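This is the readme for my recipe card collection, which I've been typing up on and off since September. It's plain text files, one recipe per file, plus a small spreadsheet that ties them together. If you got here from the Kalby cooking list, hi! You probably want the `cards/` folder and can skip the rest of this.

## What's in the folder

- `cards/` – 104 recipes, one text file each
- `index.csv` – title, who it came from, how many it feeds, oven temperature if there is one
- `unsorted/` – things I can't read or don't trust yet
- `conversions.md` – my cup and spoon sizes, please look at this before you bake anything

Most of the cards came out of a tin that my great-aunt kept in her kitchen in Prenddale. She cooked for a boarding house for years, so a lot of the amounts are huge. I cut 30 of the recipes down to family size and left the original amounts at the bottom of each file, in case you're feeding a crowd (or just really like cabbage rolls).

The rest are from friends. Ryszard Wasilewska gave me all the soups and the two rye breads, and Tatu Gachanja sent the flatbreads and the bean stew that I now make nearly every week. Tatu's files have the best notes in the whole collection, so start there if you don't know where to start.

## How a card is laid out

Every file goes in the same order: title, source, serves, ingredients, method, notes. I kept the original wording in the method wherever I could, even when it's a bit bossy. "Do not let it sulk" is in the dumpling recipe and I'm not touching it. Anything in square brackets is me butting in, usually to say how long something took in my oven or what size pan I used. 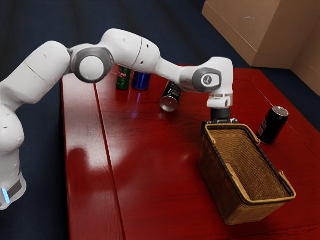
Temperatures are in Fahrenheit. The old cards mostly say things like "a quick oven" or "a slow oven", and I went with 425 for quick and 300 for slow unless the result came out strange. If I had to guess, the line in the file says `guess: yes`, and there's a column for it in the index too, so you can filter those out if guesses make you nervous.

## Stuff I know is wrong or missing

- The Haka pickle recipe has no vinegar amount. There's a grease spot right where the number should be. Please don't can it! Fridge only, and look up a tested brine.
- Plum cake appears twice, with different amounts of butter. I've made both and like the heavier one, but I left both in.
- "1 tin milk" shows up all over the place and I have no idea what size tins were back then. I used a regular can of evaporated milk and it was fine in the puddings, a little thin in the fudge.
- The spelling of Shboul buns changes from card to card. I picked one spelling for the file names and left the text alone.
- I've cooked 80 of these so far. The ones I haven't cooked say `tested: no`, and that covers nearly all the jellied things. I'll get to them – maybe.

## Using it

Copy whatever you like, print it, spill on it, send it to your mom. If you put one on your own site I'd love it if you kept the source line, because the people who handed these over really do like seeing their names. The files are all UTF-8, so if the accents look funny when you open the index in a spreadsheet, import it as UTF-8 instead of double-clicking it. That one got me too.

## Sending me fixes

Open an issue with the file name and what you changed. If you cooked it, tell me your pan size and how long it really took, since those are the two things the old cards leave out most often. I'm slow to answer during the week but I do read everything.

New recipes are welcome as well, as long as they come from a person and you've asked if it's okay to share. Next up is a folder of jam cards that Ryszard has promised to scan for me. I still need to sort out the jar sizes before any of those go in.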